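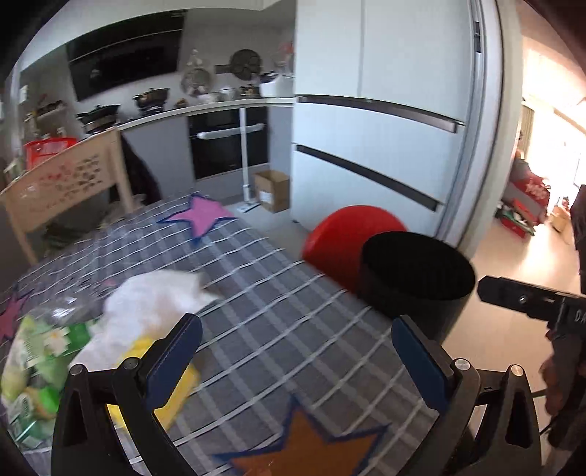
Hand-held gripper, jaws open, over the plaid cloth in the kitchen.

Budgeting for hand-held grippers: one pair or two?

Posted by Ewan Ruawai

I am putting together an equipment request for September. The work is tabletop tidying in ordinary homes: small packages, bottles, cloths, and a round container to put them in. We record with hand-held grippers now and want a fixed arm later. The arm has to take the same fingers, or the recordings lose much of their value.

I have two quotes. Lullier wants 300 per gripper, pads included. Zamerden wants 300 for a pair of bare frames, with pads, mounts and screws sold separately. Neither quote covers shipping. 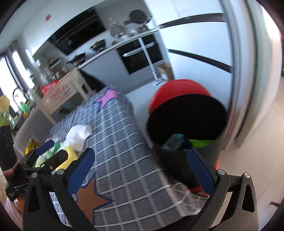 My main concern is finger reach. Anything going into a deep container needs clearance between the pad bracket and the rim, and neither supplier lists that dimension. I also don't know how many spare pads to put in the request. Has anyone planned for this?

Flora Moncrieff

Budget for two pairs. With a single pair, one stripped pivot screw ends the session, and you have already paid for the people and the travel.

For pads, we order 16 at a time and that lasts us about 4 months of kitchen work. Wear is uneven. The tip goes first, mostly from pressing against the sides of rigid containers, and the rest of the pad still looks new when you replace it.
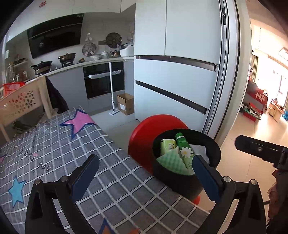 Clearance you can check before you buy. Ask for the bracket drawing and compare the width at the pad root with the mouth of your narrowest container. Do it with a bottle between the pads, open width included -- the closed figure tells you very little. Zamerden sent us a drawing when asked. I have not dealt with Lullier.

Get the wrist flange pattern for the arm in writing as well. An adapter plate adds length, and the camera offset then has to be measured again.

Angus Rankin

just get the cheap ones. pads are pads

Si-eun Pyo

I would not go with bare frames unless someone on the team can align them. We bought frames for our Gilchrist site and lost more in labor than we saved on the quote.
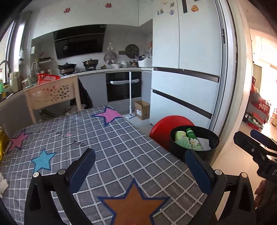

Put a separate line in the request for props and replacements. Soft packages crease and get swapped out, and a tablecloth needs a duplicate if you care about keeping the background constant. Storage is another line people leave out. Four grippers with their mounts do not fit in one hard case of the usual size -- ours go in two, and the second one was not in the budget.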